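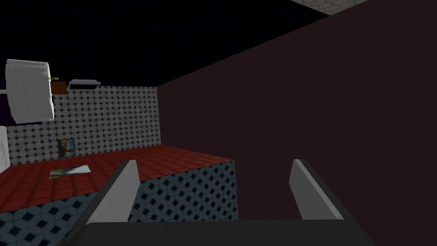 2019-04-19
By Ermelinda Quintela

Most counter damage in a home kitchen starts at the joints. The flat middle of a counter takes knives, pans and spills for years and shows little. The seam at the wall, the rim of the sink and the underside of the front edge are where water gets in. These notes cover all three, plus the wall behind.

The wall seam

Check the bead of caulk with a fingernail. Sound caulk gives slightly and springs back. Caulk that lifts, feels hard or shows a dark line along its lower edge should come out completely. New caulk does not bond to old caulk, and a patch laid over the top will peel within a season.

Cut along both sides of the bead with a sharp utility knife held as flat as the counter allows. Pull the strip out by hand and take up what remains with a plastic scraper. Metal scrapers mark laminate and soft stone. Wipe the gap with rubbing alcohol and leave it open for 24 hours with the door or a window open. If the gap is wider than a pencil, push foam backer rod into it first, otherwise the bead sags and pulls thin in the middle.

Use silicone labeled for kitchens and baths. Cut the nozzle at an angle, with a hole smaller than looks right. Run the full length in one pass, then tool it once with a wet fingertip. A second pass makes it worse. Painter's tape on both sides gives a clean line, but it has to come off while the silicone is still wet. Keep water off the seam for another day.

Acrylic caulk is easier to tool and can be painted. It also shrinks, and near a sink it will need doing again sooner. I use it only on the dry run of counter.

The sink rim

On a drop-in sink, the clips underneath work loose. Tighten them in opposite pairs, a half turn at a time, before renewing the sealant. Tightening one side fully and then the other can lift the rim. Stop when the screw resists. The clips on thin steel sinks strip easily, and I have replaced 3 of the 8 on mine.

Undermount sinks are held with adhesive as well as brackets. If there is movement when you press down on the bowl, empty the cabinet, prop the sink from below with a length of lumber and call an installer.

The front edge

Run a dry paper towel along the underside, paying attention to the section above the dishwasher. Steam rises here each time the door is opened at the end of a cycle. On particleboard counters the first sign is a rough, slightly swollen strip that can be felt before it can be seen. Once swollen, it does not go back down. Stick a strip of foil tape along the underside, 2 inches wide, shiny side out, and wait a few minutes after the cycle before opening the door.

Loose edge banding can be pressed back on with a household iron on a medium setting, no steam, with a cotton cloth between. Move slowly and follow with a block of scrap wood, pressing hard as the glue cools. If the old glue has turned to powder, scrape it off and use contact cement on both faces.

Dark painted walls

Deep reds and browns show every wipe. Flat paint in these colors burnishes, meaning that rubbing leaves a shiny patch that no cleaner will remove. Wash with plain water and one drop of dish soap, using a soft white cloth, and blot. Work from the bottom up so that drips do not run down over dry paint. Some color on the cloth is normal with a deep tint - a lot of color means the paint is weak or was not given time to cure.

For repainting, ask for a satin finish and a tinted gray primer. White primer under dark red takes at least one extra coat to hide. Buy enough for the whole wall at once and mix the cans together in a bucket. Write the tint formula on masking tape and stick it inside a cabinet door, along with the date and the finish.

I go over the seams again each July, when the humidity is at its highest and a weak spot is easiest to find.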